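Morrison Picks Up Two Endorsements in Baxter County Commission Race

BAXTER – 6 April 2026 – Shona Morrison's campaign for the Third District seat on the Baxter County Commission today announced the endorsements of former commissioner Ludivine Texier and the Brendunside Tenants Association.

Texier held the Third District seat for two terms and did not run again. She had stayed out of the race until now and said she made up her mind after the candidate forum in Brendunside.

"I asked every candidate the same thing, how they would pay for the bus line, and Shona was the one who had read the budget," Texier said. "We disagreed on plenty when she was on the planning board. She returned my calls anyway."

The tenants association voted to endorse Morrison at its spring meeting. Of the members who cast ballots, 216 backed Morrison and 87 backed Teemu Ahonen, the current commissioner. It is the first time the association has endorsed against a sitting commissioner.

"Commissioner Ahonen has been polite to us, and we told him before we told the papers," said Raelene Brunton, president of the association. "But our members asked for a rental inspection schedule two years ago and there still isn't one."

Morrison has said her first proposal in office would be a fixed inspection schedule for rental buildings, with results posted on the county website. She also supports keeping the Route 9 evening bus, which the county has proposed ending in August, and moving one commission meeting each quarter to Brendunside.

"People in this district work late, and a meeting at two in the afternoon downtown does not reach them," Morrison said. "I want the evening bus kept and I want the inspections done. Those are the two things I hear at almost every door."

The campaign turned in 1229 signatures to qualify for the primary ballot. The county requires 600. The clerk's office has accepted the petition, and the period for challenges has closed.

Three candidates will appear on the primary ballot: Morrison, Ahonen and Brunello Sorrentino, who runs a hardware store on Jikeck Avenue. Sorrentino has not announced any endorsements. All three have agreed to a second forum, to be held at the Brendunside branch library – the time will be set by the library.

Morrison served six years on the county planning board, the last two as vice chair. She is a licensed surveyor and has lived in the Third District since she was in high school.

Voters can check their registration or ask for a mail ballot through the county clerk. The campaign office is open on weekday evenings for anyone who wants a yard sign or a copy of the full platform.

Press contact: Morrison for Commission, Brendunside office

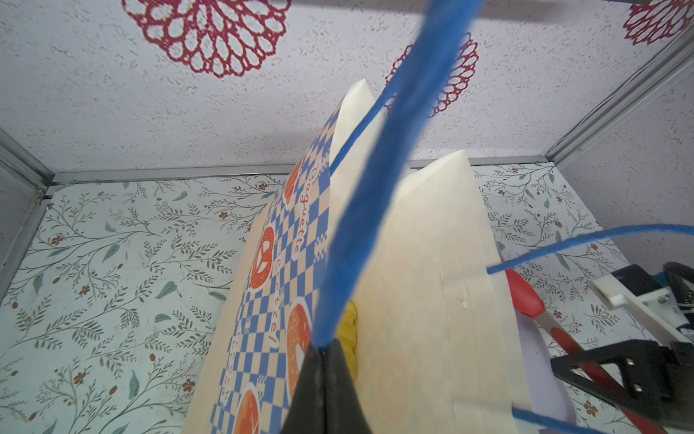
Red medallions on a white ceiling panel, with flowered wallpaper on the wall below.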